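OK so a few of you asked what I've been doing since April, and the answer is lunch boxes. Kids' lunch boxes. I'm deep in it and I have opinions, so here goes a thread.

We're a tiny team at Druvgate and we've been trying to make a box a five-year-old can open alone. Sounds easy! It took us 19 lids.

Lid one was gorgeous. Rounded corners, soft little click, everybody in the office loved it. Then we took it to a kindergarten class in Jundton and not a single kid got it open before the bell.

Grown-ups push down and pull up at the same time without thinking about it. Small kids do one, then the other, then they hand it to the teacher. Their teacher, Lorena Henríquez, told me she opens so many containers at lunch that her own sandwich waits till two in the afternoon.

So we moved the latch to the front and made it fat. Really fat – like a piano key. Much better! Except now it popped open when the box got thrown in a backpack, and these boxes get THROWN.
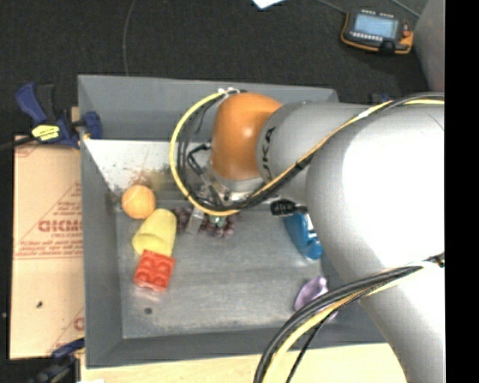

Then there's the divider question, which I could talk about all night. Parents want five compartments. Kids want two: the stuff I like, and the stuff I'm trading.

We settled on one divider that slides. My nephew figured out right away that it slides far enough to squash a banana, so there's a stop on it now. Thanks, buddy.

Colors! We asked 69 kids to pick a favorite and I was so sure it'd be the bright teal. Nope. Plain yellow won by a mile, and second place was "the one my sister doesn't have."

Rüdiger Hinrichs does our hinges and he's a saint. He wanted 3000 open-and-close cycles before anything cracked. The first hinge quit at about 300 and he just wrote it down and went to get coffee.

The current one made it all the way, and we all stood there watching the last few like it was New Year's Eve.

Still not solved: the name spot. Stickers peel, marker washes off, and engraving costs too much for a box that might get left on a bus. If you've got a trick for labeling kids' stuff that survives a dishwasher, please reply, I'm begging.

Lid 19 goes back to Lorena's class on Friday. I'm bringing extra crackers and I'll post how it goes.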